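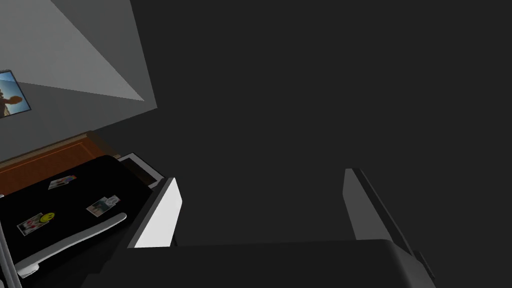 Someone in the replies reckons a slow cooker is cheating and a proper stew wants the oven. Fair enough, but I'm out of the house till gone six and my oven isn't getting left on.

So, Friday stew. Beef shin, onions, carrots, one tin of Farkar tomatoes. Brown the meat first — yes, even when you can't be bothered.

If you ARE doing it in the oven: lid on, 180 for the first 20 minutes, then right down low and forget it till teatime.
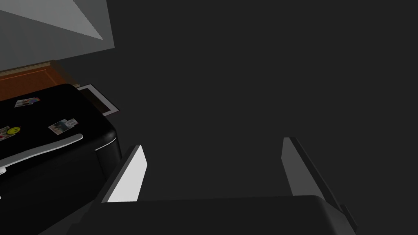 Kitchen, Friday teatime

Dumplings go in for the last bit, lid off if you like them crusty (I do!!). Mine were a bit heavy, too much suet I think.

Anyway it fed 5 of us and there's a tub left for tomorrow — having it on toast and I won't be taking questions.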